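Selling small toys and figures online, what do I pack them in?

Posted in Home & Hobby > Buying and Selling
Monday, September 25, 2023

kaijage_attic

I have 17 small figures to sell, most of them the kind that come in a little carton. I have never mailed anything like this before. A few cartons are in good shape and I would like them to arrive that way, because buyers seem to care about the carton as much as what is inside. The rest are loose.

I bought a pack of padded mailers at Nolum, but a friend said those are only good for clothes and books. Boxes cost more to mail and I don't want to lose all my profit on postage. Most of these will sell for 10 or 14 dollars each.

So, mailers or boxes? Also, should I take the loose ones apart if they have straps or add-on pieces? The red horse is the one I'm most worried about.
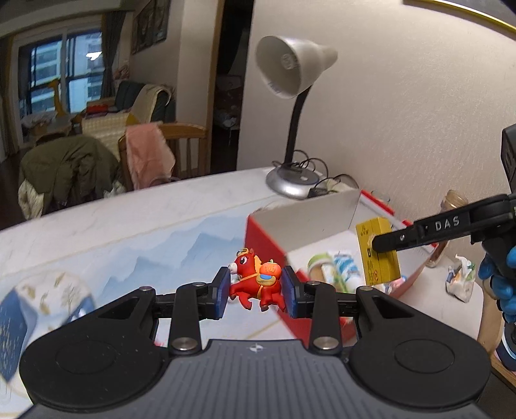

Red horse with the orange pouch on its back, and one of the small yellow boxes.

I can't find anything online about how other people ship ones with pieces tied on.

custix_returns

Use boxes for anything that is still in its own carton. A padded mailer protects against scratches but it does nothing against crushing, and mail gets stacked. I sold out of my spare room for seven years and nearly every complaint I had was about a bent corner on something I put in a mailer to save two dollars.

You don't need big boxes. Look for one that leaves an inch or two of space on every side of the carton. Wrap the carton once in tissue, then once in bubble wrap, and tape the wrap to itself. Do not put tape on the carton. People do this all the time and it takes the print off when the buyer peels it.

Fill the empty space with crumpled paper until the carton can't move. Close the box and shake it. If you hear anything, open it and add more paper.

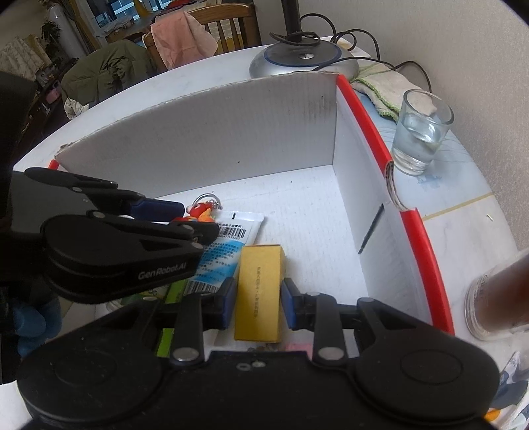
For the outer box I would stay away from anything that has been wet or has soft corners. Reused boxes are fine otherwise, but cover or remove the old labels and barcodes or the sorting machines may read the wrong one. Put the address on a slip of paper inside as well, in case the outside label comes off.

On cost, weigh the packed box at home before you list the item. A kitchen scale is good enough. Sellers who guess at the weight usually guess low, and then the postage comes out of their end. If two items go to the same buyer, put them in one box and offer a discount on the shipping.

For the loose ones, leave straps on if they are snug. If a piece dangles or swings, put a strip of tissue between it and the painted part so it doesn't rub. I would only take something off if it comes off easily and goes back on easily, and then bag it separately and tell the buyer in the listing.

Take pictures of all sides before you pack. Keep them until the buyer has left feedback.

cover_to_cover

I use mailers for the loose ones and have never had a problem. Just wrap them really well. Boxes are a waste for a 10 dollar item.

kaijage_attic

Thanks. I'll do boxes for the cartons and try the mailers on the cheaper loose ones, so the Nolum pack doesn't go to waste. The horse gets a box. Is newspaper okay for the filling, or does the ink come off?

custix_returns

Ink can come off, mostly onto light colors. It's fine as filler on the outside of the bubble wrap. Just don't let it touch the figure or the carton.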